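**Stone Surfaces Notebook, Matlala workshop**
Entry dated 10/5/19. Kept by Ruan Nel. 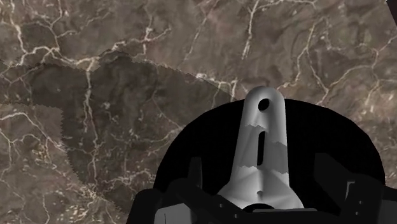

Brown marble with white and cream veining (render).

Purpose of entry: to record the state of the sealer comparison and the matters to be settled before the November review.

The Prolar sealer was applied to the first set of offcuts in accordance with the written method, in 2 coats, with 12 hours between them. The Grikent sealer was applied to the second set in the same manner. Both sets are stored on the upper rack, face up, and are not to be stacked.

Oil, black tea and lemon juice were placed on each offcut and left under glass covers. The oil left no mark on either set. The tea left a faint ring on the Grikent set, which lifted with warm water and a soft cloth. The lemon juice dulled the polish on both sets. This was expected, as neither product is sold as protection against acids, and the customer leaflet should say so in plain terms. The present wording ("resists kitchen spills") is too broad.

Offcut 11 is withdrawn from the comparison. It had an old resin fill on the underside that was missed at intake, and its readings should be struck from the table. Colleagues are asked to check both faces before a number is assigned.

Renero has quoted 2,420 for the replacement polishing head, delivery included. The existing head will serve for the remaining offcuts but leaves a slight haze at the corners. The quotation is in the blue folder and requires a second signature.

Outstanding:

- repeat the tea test with a longer standing time
- obtain the current data sheet from Grikent; the copy held is the superseded one
- revise the leaflet wording and circulate it for comment
- return the borrowed gloss meter to the finishing room

R. Nel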